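Section 6: Plan formulary and preferred pharmacy set-up

This section applies to the Trarko claims adjudication module, release 4 and later. It covers loading a drug formulary, assigning cost tiers and setting the preferred pharmacy flag. Plan sponsor records must already exist (Section 5).

6.1 Before you begin

Sign in with a Plan Administrator role. Analyst accounts can view the formulary screens but cannot save changes.

Have the sponsor's signed benefit schedule at hand. The co-payment and annual maximum fields are not validated against the sponsor record, and a typing error will flow through to live claims.

6.2 Loading the formulary file

1. Open Plans, then Formulary, then Import.
2. Select the sponsor. For sponsors moved over from the old Rumedine platform, choose the record ending in -M.
3. Attach the file in CSV format. Each file may hold up to 3,000 rows. Split larger formularies and load the parts in sequence.
4. Choose Validate. Rows with a missing or retired drug identification number are listed in the right-hand panel.
5. Correct the source file and validate again. Do not edit rows in the panel; edits made there are lost when the session closes.
6. Choose Commit. The status changes to Staged.

Note: A staged formulary has no effect on claims until it is activated under 6.5.

6.3 Assigning tiers

1. From the staged formulary, open the Tiers tab.
2. Set the co-payment for each tier as a percentage or a fixed dollar amount. A tier cannot use both.
3. Enter the annual member maximum. The default is $1,000 and is often wrong for family coverage.
4. For specialty drugs, set the prior authorization threshold. Claims above it are held for review. The default is $500 per fill.
5. Save the tab before moving on. Switching tabs discards unsaved values without a prompt.

Caution: Changing a tier midway through a benefit year does not recalculate claims already paid. Run report 747 first to list the members affected.

6.4 Preferred pharmacy flag

The flag controls whether members pay a lower co-payment at listed pharmacies. It has three settings: Off, Incentive and Restricted.

1. Open Network, then Preferred.
2. Add pharmacies by licence number. Chains such as Zou must be added location by location — the head office number is rejected.
3. Select the setting. Incentive leaves every pharmacy open to the member at the standard co-payment. Restricted declines claims from unlisted pharmacies at the counter.
4. If Restricted is selected, enter the emergency supply allowance in days. A blank field is read as zero.

Caution: Some provinces limit or prohibit restricted networks. Obtain written confirmation from the sponsor's compliance contact before saving this setting.
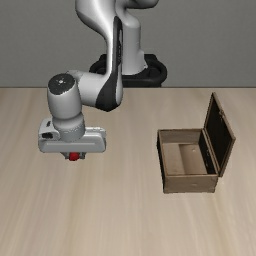 Ruoxi Pan adds that a blank emergency allowance is the most frequent cause of declined refills in the first month of a new plan, and recommends entering a value even where the sponsor has left the line empty on the schedule.

6.5 Activation

1. Return to the staged formulary and choose Activate.
2. Enter the effective date. Backdating requires a second administrator to approve.
3. Submit a test claim through the Tadari simulator for each tier, using a listed and an unlisted pharmacy.
4. Compare the member-paid amount with the benefit schedule. If any amount differs, choose Suspend and return to 6.3.

Member booklets are generated overnight and can be downloaded from Documents after 6 a.m.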